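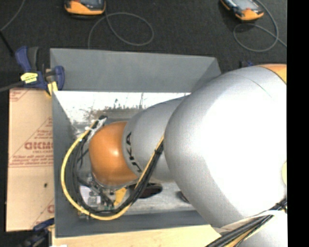

Da-eun Jang has been mending other people's sweaters for long enough that she's stopped apologizing for her prices, and when I asked her for an hour of her time she gave me most of an afternoon and a bowl of soup. I came with a cardigan, of course (moths, left elbow, I could have cried). She spread it over the arm of the sofa and asked what color I wanted the patch to be, and I said gray, obviously, it's a gray cardigan. She made a face. "Gray with what, though?" What I ended up picking was orange against silver-gray, and I'm so glad I did, because it looks fantastic!

She works out of the back half of a shop called Cirnudance, on the second floor, up a staircase that smells like wool and radiators. November is her crazy month. "Everybody opens the winter drawer in the same week," she told me. "They find the holes and then they all call me before breakfast."

I asked how she got started and she laughed. Her first paid job was a pair of ski socks for a neighbor. "I charged her nothing, then she gave me a pie, so I guess I charged her a pie." After that came a few years doing alterations at Clerkonetti, mostly hems and zippers, which she says taught her speed and also made her never want to see a zipper again. She still does them if you beg. I begged (jacket, different story).

Her notebook is the thing I wanted to talk about. Every repair goes in there with a number and a snip of the yarn taped next to it. My cardigan is 2,714. She let me flip back through and it's the best reading, all these tiny notes like "dog" and "dog again" and "says it was the dryer."

So what does she turn down? "Felted stuff, usually. If it's shrunk, it's shrunk. I can fix a hole, I can't fix a hot wash." She once spent 57 hours on a single blanket, over 100 holes in it, and she'd do it again tomorrow, though she'd ask for more than the $400 she got.

For beginners she likes the Lei darning needles, the blunt ones, and a plain wooden mushroom or even a lightbulb if that's what you've got. Start on socks. Pick a yarn a bit thinner than you think you need. "And don't pull! People pull. Then it puckers and they blame the sock."

She's teaching a small class at Cirnudance after the holidays, evenings at seven, bring your own holes. I'm bringing the other elbow.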